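River diary, August

Up at half past four for the Zosura, the stretch below the weir at Prorthorpe, where the club page has been promising "chub on every cast" for a fortnight. I have read that sort of thing before. The car park had one van in it, which told me what the other members thought of the club page.

The level was down again. I could see the bottom all the way over to the alders, and anything with fins could presumably see me. I tied on one of the Grurkura floats I was talked into at the spring sale, the ones meant to sit steadier in a light current. They sit the same as the old ones. They cost more and the paint comes off on your thumb.

Fed maggots, little and often, as every book says, and by seven I'd had two dace and a gudgeon. The gudgeon was the best fish of the morning in terms of effort. Moved down to the bend after that and tried bread on a size 13, or what the packet calls a 13 – I've never trusted odd-numbered hooks and I don't now. One proper pull at twenty to nine, struck at it, nothing. A chub perhaps. I'm not going to write down that it was a big one, though I notice that I want to.

The new Juška reel is all right. The clutch is smoother than the last one and the handle folds without a fight. Whether that is worth 89 pounds to somebody catching dace is another matter. The leaflet says it will hold 200 metres of line, and I can't think where on the Zosura I'd need 200 metres of anything.

Read the notice by the stile on the way out. They want to stock 686 young barbel this autumn, a suspiciously exact figure for fish going into water that barely covers my boots. Last time they stocked, the cormorants knew before we did. I'd sooner see the money go on shade along the east bank, but I didn't go to the meeting, so I can keep quiet.

Packed up at ten with the sun full on the water. Waders smelling of weed, keepnet not needed. Home, tea, a long sit down.
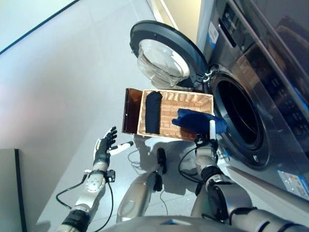 Washing machine, door open. 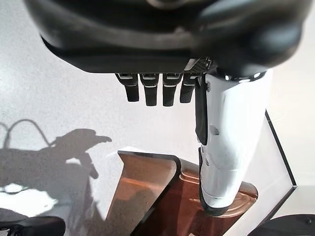
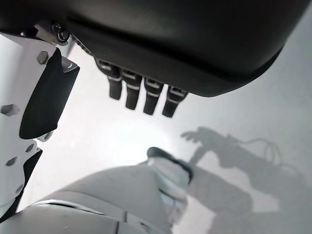

Is it worth going back to the bend before it rains?

Only for the last hour of light, with bread and a shorter rod, and without expecting much. I'll probably go tomorrow.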